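Fruit in one basket, office supplies in the other. I have been teaching this to a robot by remote control since July, and my own desk is still a disgrace.

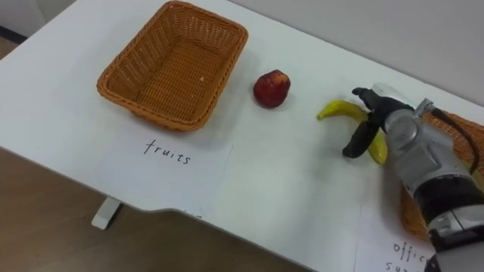 How many tries does it need? Our target is 2000 for this task, and we have kept 823.

Bananas are the easy part.

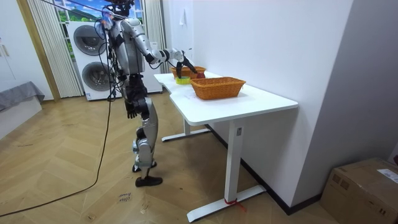 My wrists give out before my patience does. Driving from the next room, I overshoot whenever the drop is at the far end of the desk - I stop just above the rim and dither.

Tape goes in the other basket, after the red fruit.
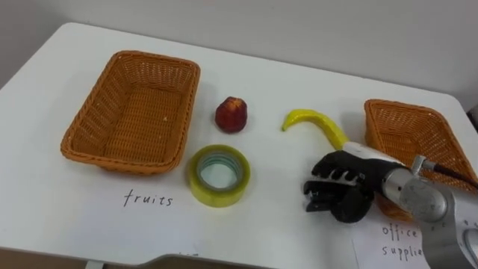 Lakmal Amarasinghe thinks I should keep the dithering takes, as the robot ought to learn from a nervous driver too.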